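Who Gets the Last Word? Confessionals and Airtime in a Reality Competition
Final project report, Television and Audiences
Dewanti Yeoh and Dilek Karaca

1. What we set out to do

Sondala is a cooking-and-survival contest in which strangers share a lodge, ration the butter and vote each other out. Our question was whether the editing gives away who is leaving. Fans claim they can tell from the confessionals, the bits where a contestant sits alone on a stool and explains feelings to a wall. We wanted to test this claim, partly for scholarly reasons and partly so that the hours already spent would count toward a degree.

2. Method

We coded 32 episodes across two seasons, logging every confessional by speaker, length and tone. Tone had three values: confident, worried and "talking about home." The last category was Dilek's idea and we argued over it for most of January. Each of us coded separately, then we compared sheets. We disagreed often enough on "worried" that we had to write a rule: crying counts, sighing does not.

Premieres and reunions were left out. So was the episode where the power fails and there are no confessionals at all, which both of us consider the best hour of the series.

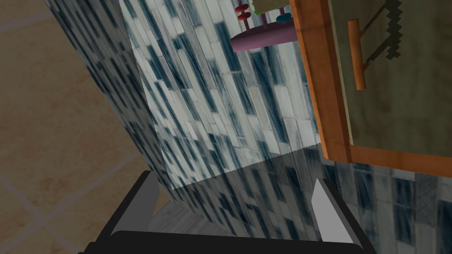 Figure 1. Simulated gripper at the base of a tall box with a skyscraper-like texture.

3. Results

The log came to just over 2,000 confessionals. In 18 episodes, the person sent home had more solo airtime than in the episode before. That is better than nothing and a good deal worse than the fans promised us. Tone did more of the work. Contestants who talked about home in the first ten minutes left that night far more often than the ones who talked about butter.

The exception is Ersoy, a contestant from the second season, who mentioned his mother's kitchen in every episode and made the final. We ran the numbers with and without him. The pattern is cleaner without him, and the show is much duller.

4. Problems

Neither of us is a neutral viewer. Dewanti had seen season one twice before coding began and knew every exit by heart – a fact she raised after we had finished season one. We recoded 27 of the longest segments with a classmate who had never watched, and her tone scores were close to ours except on sarcasm, which she took at face value.

We also can't see what was filmed and thrown away. A contestant may talk about home all day and only have it aired when the editors need it.

5. Next steps

We would like to try the same sheet on Nalitz, where contestants are married off instead of sent home, though "talking about home" will need a new definition. The coding sheet is in Appendix A. Appendix B has the rule about sighing.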